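Trailer safety inspection checklist with comments - Pallen boat ramp and storage yard

Trailer inspected: single-axle galvanised, rated 900 kg, carrying a 4.9 metre Zarkness runabout
Inspected by: Dennis Mottram
Date: Friday, April 21, 2023
Next inspection due: September
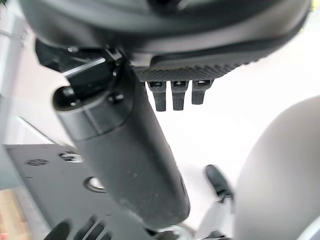
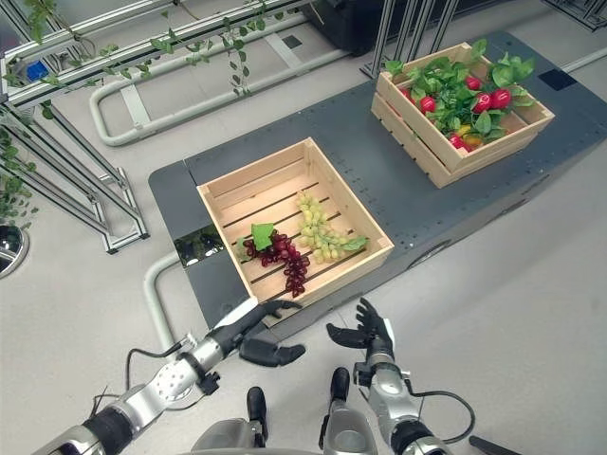
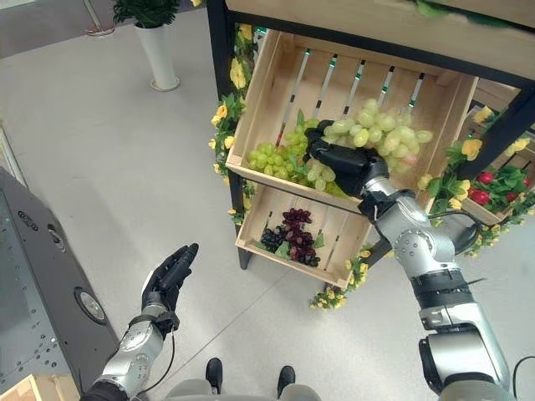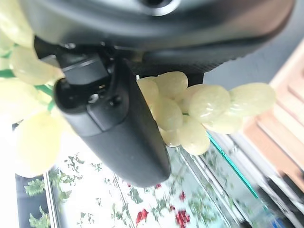
The yard asks every owner to have the trailer looked over before it goes on the road for the season, and again before it is put away. Go through the items in order with the trailer unhitched and the wheels chocked. Take everything loose out of the boat first, because gear left aboard shifts and throws out the ball weight. Small items can go in open slatted crates like the light wooden one with the bunches of red and green grapes in it, which let wet rope and life jackets drain while you work. Weigh the crates afterward and add them to the load figure if they are going back in the boat.

1. COUPLING AND SAFETY CHAINS

Coupling matches ball size - PASS
Latch closes fully and locks - PASS
Chains rated and stamped - PASS
Shackles correct size and moused - FAIL
Comment: Left shackle has been replaced with an unrated one from the hardware store. Replace before towing. Chains are long enough to turn but one has been dragging, see the flat spot on the fourth link.

2. WHEELS, TIRES AND BEARINGS

Tread depth - PASS
Sidewalls free of cracks - PASS, MONITOR
Pressure set to 35 psi cold - PASS (after topping up)
Wheel nuts torqued - PASS
Bearings, play and noise - FAIL
Comment: Right side rumbles when spun by hand and the grease has gone milky. Both sides to be repacked with new seals. Sidewalls show fine lines near the rim - will do this season, not next. The spare was flat and its bracket nut seized. Freed with penetrating oil and a long bar.

3. BRAKES

Override mechanism slides freely - PASS
Cable adjusted - PASS
Pads above minimum - PASS
Park brake holds on ramp - PASS
Comment: Rinse with fresh water after every launch. Owner says this is done "most times".

4. LIGHTS AND WIRING

Tail, brake and turn signals - PASS
Plug pins clean - FAIL
Licence plate visible and lit - FAIL
Comment: Green corrosion on two pins, cleaned, but the plug should be changed. Plate light is dead. The bulb is good, so look at the earth wire behind the left guard.

5. FRAME, ROLLERS AND WINCH

Frame welds and crossmembers - PASS
U-bolts and springs - PASS, MONITOR
Keel rollers turn - PASS
Winch strap and hook - FAIL
Bow safety chain fitted - PASS
Comment: Strap is an Ackroyd webbing type, frayed for the first metre. Cut back or replace. Surface rust on the rear spring hangers, wire brush and cold gal.

6. LOAD AND TIE-DOWNS

Transom straps - PASS
Motor support fitted for travel - PASS
Ball weight - 49 kg, PASS
Comment: Measured with an empty fuel tank. Check again with the tank full.

RESULT: Not to be towed on the road until the items marked FAIL are fixed. Moving it inside the yard is fine. Bring the sheet back for re-inspection, no second fee if within the month.

Estura Trailer & Marine Services | Contact the yard office | © 2023 | Back to top
164 shares | 2 comments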